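Late bus to Grorkurik is back, and it runs until midnight

Night owls in Flellgate, your ride home is here! The late bus to Grorkurik starts running again on Thursday, two winters after the last one pulled out of the station with hardly anyone on board. The new Route 9 will leave from the Rilska side of the station every 50 minutes through the evening, with the final departure at midnight.

The old late bus took a long loop past the warehouses and skipped the hospital entirely, so nurses coming off the evening shift had to walk down the hill to catch it. Route 9 goes right to the hospital's main door. It also stops at the swimming pool, the movie theater and the bottom of Quarry Street, where people have been asking for a stop for as long as most of us can remember.

"I cried a little when I saw the timetable," said Solène Rey, a night-shift pharmacist who lives in Grorkurik and gathered 300 signatures for the route last fall, most of them at the hospital coffee stand. "I've spent so much money on cabs. Now I can finish work, get on, and be in my kitchen before the tea shop next door has finished mopping."

The timetable was drawn up with Magsi, the small planning office above the old bank, which went through the petition comments one by one and marked each request on a map of the town. Several of the stops on the new route came straight out of those comments. 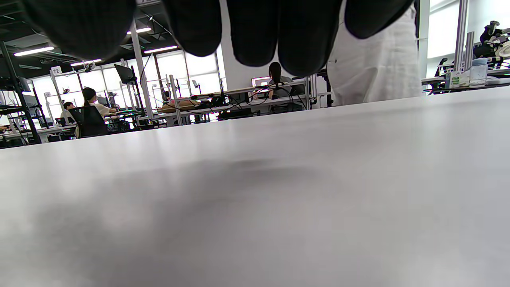 A black-gloved hand close up, with desks farther back in the room.

Taha Ashour, who led the work on the timetable, said the hardest part was the connection with the last train. It often comes in a few minutes late, and the old bus never waited. Drivers on Route 9 will be allowed to hold at the station for up to six minutes if the train is on its way in.

"Six minutes is a lot on a bus timetable," Ashour said. "We had to find those minutes somewhere, and we found them by staying off Mill Road. I love Mill Road, but it has four sets of lights."

Mill Road residents who miss out will be able to catch the bus at the library corner, a short walk away, and the stop there is getting a proper shelter with a bench and a light.
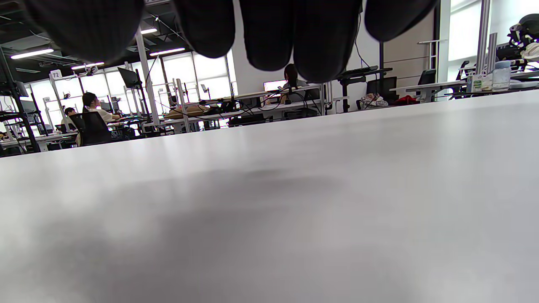 Fares are the same as on the daytime buses, and monthly passes will work all evening. Bikes can go on the front rack, two at a time, and dogs are welcome as long as they stay off the seats (sorry, Biscuit). The bus has a low floor and room for two wheelchairs or strollers.

The town has agreed to pay for the route through the end of summer. After that it needs to carry about 70 riders a night to keep its funding, which sounds like plenty for a town this size, but the movie theater is already talking about moving its late show forward so people can make the last departure. The pool is thinking about a Friday evening swim, too.

The first bus leaves at 7:20 p.m. on Thursday, and rides are free all evening. Rey will be on it with a thermos and a tin of ginger cookies for the driver. Paper timetables are at the station window and the library front desk, and they will be up at every stop by the time service starts.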